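Visit report: Jornstead kitchen workshop, March

The Jornstead site keeps its practice kitchen on the ground floor, behind the Luker showroom. Entry was at 9:30 and the tour took 60 minutes. The subject was the wash-up area: how the tap, the cookware and the wooden items are laid out, and in what order they are handled.

The tap is a single-lever model with a slim curved spout. Metalware is kept within reach of it, a rounded stainless steel pot and a smaller metal canister among the pieces on the day. Wooden items are handled separately and do not go into the soak. The site log gives 3756 wash cycles for the current tap, with 3 cartridge changes. 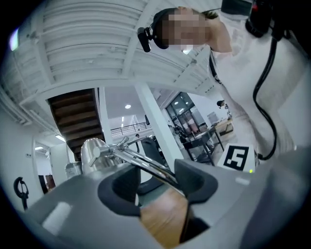 Sani wrote in after the draft went round that the separate handling of wood matters less than the drying time, and that the report should have given the rack temperature. It was not posted on the day. The log records only that wood stays on the rack overnight.

Brushed steel is wiped along the grain with a damp cloth, then a dry one. Polished steel gets the dry cloth only. Water hardness is tested monthly and the result is written on a card by the door.

Parking is at the rear. The next opening is in June.

Recent reports
Kolulport: cookware fair
Luker showroom: sinks and drainers
Kolulport: a tap assembly line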